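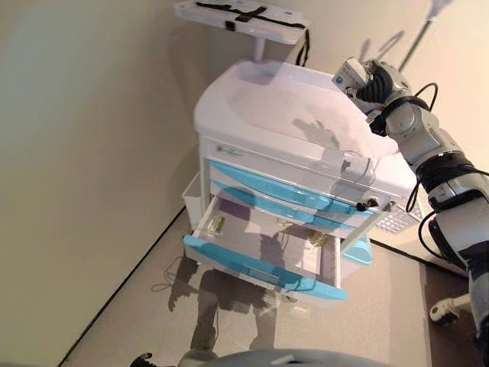
Right hand with a boxed item over the cart top, bottom drawer open.

Home | Forums | Builds | Parts swap | Log in

Trakuncombe Shared Workshop Forum > Builds > Hands and arms

Finger tips stalling short on light boxes
Posted by swarfline, November, 21:40

Continuing from the old arm thread, which had become mostly about cable ties.

The hands are Drovetus kits with the tendon drums replaced. Drivers are Lodex, one per finger, running the current-limited close. The task is to take a small carton out of a cart drawer, lift it clear of the rim and put it down on the top surface.

The arm is fine. My trouble is in the last part of the close. On a rigid test block all the fingers reach their limit and stop. On a thin carton the index finger stops early and reports contact when I can still slide paper between tip and card. The gap is 2 mm. The others then push the carton over towards it and it ends up tilted in the grip.

Done so far:
- Re-zeroed all fingers with the hand hanging open.
- Raised the current limit from 2000 to 3000 in driver units. The finger now travels further and crushes the flap.
- Swapped the index driver with the middle one. The fault stayed with the finger.

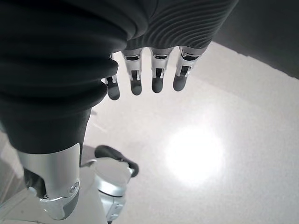
Fingers pointing at the floor. Silver linkages, dark tips.

I zero them like that, arm down beside the leg, no load. If there is a reason not to, I would like to hear it.

---

ohmward wrote at 22:05:

Swapping drivers and keeping the fault rules out the driver, so leave the limit alone and put it back to 2000. You are covering friction with current, and the carton is paying for it.

Friction in the index tendon would be my first guess. Disconnect it at the drum and pull by hand with a luggage scale. Do the same on the middle finger and compare.

---

tallowgate wrote at 22:31:

Disagree with starting there. Zeroing with the hand hanging is the problem. Gravity pulls the distal links straight and takes up the slack on the extension side. Turn the palm up and the slack moves to the other side. Your zero is only correct in the pose you took it in.

Zero against a hard stop. I printed a comb that holds the fingers back and it took the scatter out of mine.

---

ohmward wrote at 22:44:

That would affect every finger. He has one bad one.

---

tallowgate wrote at 22:52:

It would affect every finger by a different amount, depending on how worn the tendon is. He hasn't said how old they are.

---

swarfline wrote at 23:10:

Index tendon is the original. The rest were replaced in the spring when I did the drums. I should have put that in the first post.

Limit is back at 2000. Scale test tomorrow if I can get to the bench before the laser people do.

---

nib_and_bracket wrote at 07:15:

Has anyone looked at the ribbed part at the back of the hand? On my Drovetus the bottom edge of the cover rode down onto the first joint after a few weeks and acted like a weak spring. It felt exactly like tendon drag. Trim the edge or move the fixing up one hole. Costs nothing to check.

---

swarfline wrote at 18:50:

Results.

Scale test: index takes nearly double the pull of the middle finger to start moving. Once moving they are much closer. So it is mostly stiction.

Comb test: printed tallowgate's comb with the edges relieved. Index zero moved by 11 encoder counts, the others by less. Worth having, but too small to explain the gap.

Cover: have not taken it off yet. Another view from the same session, over by the cabinet. It is blurred in places but the silver parts are sharp enough to see how the tips line up against the ribbed edge. 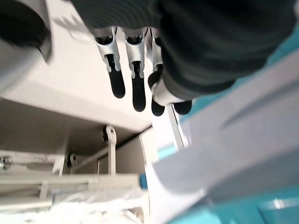
Replies, page 2

ohmward wrote at 19:20:

Stiction on an old tendon with a normal running load is a kink or a burr at the entry to the sheath. Replace the tendon and look at the sheath mouth with a loupe before you fit the new one, otherwise you will be doing it again by Christmas.

---

nib_and_bracket wrote at 19:34:

I would still lift the cover first. It is a few screws against an evening of threading.

---

tallowgate wrote at 19:58:

Both can be true. Lift the cover, repeat the scale test, then decide. And keep the comb. If you run the Gidey calibration script it assumes a hard-stop zero anyway, it just doesn't say so anywhere useful.

---

swarfline wrote at 20:12:

Did not know that about the script. I have been using it with the hanging zero all along.

Cover first, then tendon. Will post the pull figures with the cover off.

---

Recent topics in Hands and arms
Lodex driver drops off the bus on a warm start
Fabric leg covers: zip or hook-and-loop?
Gidey calibration script, list of undocumented flags
Carpet and balance tuning
Wanted: Drovetus thumb bracket, left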